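Gedlow Hand-Lead Kit, for teaching pick and place by hand or by remote
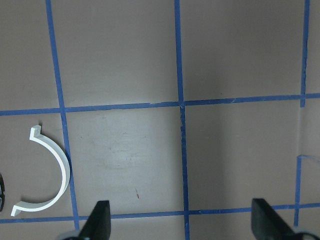 Two ways to show the arm a job. Grab it and move it yourself, or drive it from the leader handle across the bench. Same recording either way, same file at the end. You can mix them in one task list if you want, most people do after the first week.

Ships from Bolon warehouse. Lead time at the bottom.

What's in the box

Leader handle with trigger (trigger = fingers open/close)
Wrist camera and bracket
Two black gripper fingers, angled tips, plus one spare pair
Foot pedal, start/stop
Cables, 2 m. Longer on request
Roll of blue painter's tape
Printed quick sheet

Not included: arm, computer, bench. Check the arm list before ordering, please. We get returns every month over this.

By hand

Press the pedal, arm goes slack, you move it. Hold it above the wrist joint, not by the fingers. Fingers are for the part. Your own hands will show up in the wrist view if you grab too low and then you have to redo the take.

Good for: short reaches, anything with an awkward angle, first tries on a new part.
Less good for: long sessions. Your shoulder will tell you.

By remote

Leader handle moves, arm follows. Scale can be set so a big hand motion makes a small arm motion, which helps a lot with thin curved parts and clips. Start at half speed. Sarahí Huerta on our support desk starts everybody at half speed and she will ask you about it if you call.

Look at the wrist view on your screen while you drive, and leave the arm itself alone. If you keep glancing up at the bench you are using information the camera doesn't have, and the takes come out worse for training.

Setting up the surface

Matte, plain, flat. Shiny tops give glare in the wrist view. Tape a grid so you can spread your start positions out by cell. Lines do not need to be perfect. Ours never are. What matters is that you move the part to a different cell between takes and turn it too, hooks facing another way, arc facing another way, close to a tape line, on top of a tape line, out in the open.

Leave the grid down for the whole set. If you pull it up halfway, start a new set and name it something else.

How many takes

40 for one part, one surface, one goal. That's the number we give for a first set. 20 of them by hand and 20 by remote works fine. For mixed parts go to 200 and split it over a couple of days, tired takes are bad takes.

Delete as you go. Pedal twice quickly = throw out last take. Fumbled grasps can stay if you recovered and finished. Throw out the ones where you gave up.

Software

Prutard recorder, license included for one bench. Saves wrist video, joint positions and finger opening together on one clock. Playback is built in so you can watch a take and run it back on the arm before you train anything. Do that. Nawal Abou Zeid wrote the playback guide, it is short and it's linked in the recorder under Help.

Export to Mạch format with one button. Other formats thru the script folder.

New in this version

Updated Tuesday, August 11, 2020
- trigger has less dead travel
- wrist bracket now screws on from the side, no need to take the fingers off
- pedal double press was too sensitive, fixed
- recorder no longer drops the first second of a take (sorry)

If you bought in February or before, the old bracket still works. Swap is free, pay shipping only. Write to Chih-ming Kan with your order number.

Common questions

Can two people teach the same task? Yes. Put the name in the take label so you can sort them later. Styles differ more than you'd think.

Left handed? Handle is the same both sides. Flip it in settings.

Do the finger tips wear? Yes, slowly. Spare pair is in the box, more in the parts shop.

Can I use my own camera? If it fits the bracket. No support for it though.

Ordering

Single kit: in stock, ships in 2 weeks.
School and lab orders: ask Pei-shan Tai for a quote, give her the arm model and how many benches.
Spare fingers, pedals, cables: parts shop, ship seperately.

Support is by email and phone, weekdays. Have your recorder version ready, it's in the bottom left corner of the start screen.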